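Brellatlow Disassembly Kit: Set-Up Guide
Section 6. Teaching the CPU pick

Caution: Disconnect line power to the tower before the arm enters the case. Keep hands clear while the program is in Run.

1. On the pendant, open Tools and load profile 1811.
2. Set travel speed to 60 mm/s and grip force to 18 N.
3. Jog to the approach point above the socket and save it as P1.

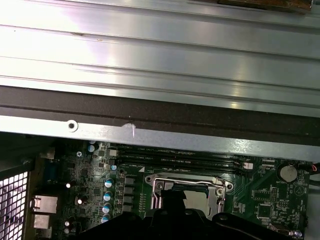 4. Lower in short steps to P2. Stop if the force reading changes before P2.

Note: P2 is stored per board model. Repeat steps 3 and 4 when the model changes. 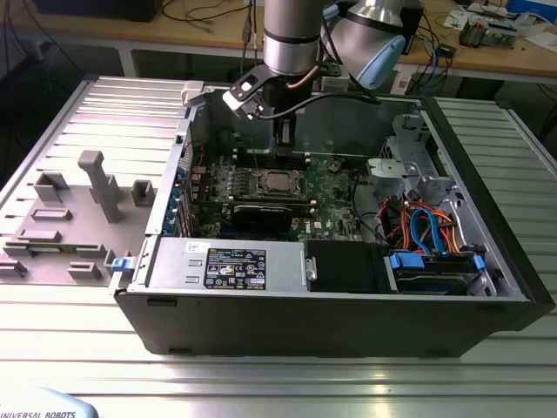 5. Check cable clearance at the wrist. Run the approach at low speed and watch for snags. The tower lies on its side with the side panel off, and the gripper cable loops to the right across the chassis. Leave enough slack for full wrist rotation.
6. Press Verify. The Gultell controller logs the pose. 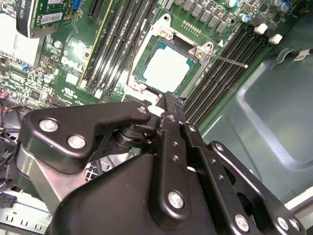 7. Confirm finger alignment before closing. Both fingers must clear the socket hardware at P2. Note the retention lever, which extends outward from the corner of the socket frame, and the memory slots on both sides. Keep the finger path out of these areas.
8. Save the program. Recheck P1 and P2 after 600 cycles.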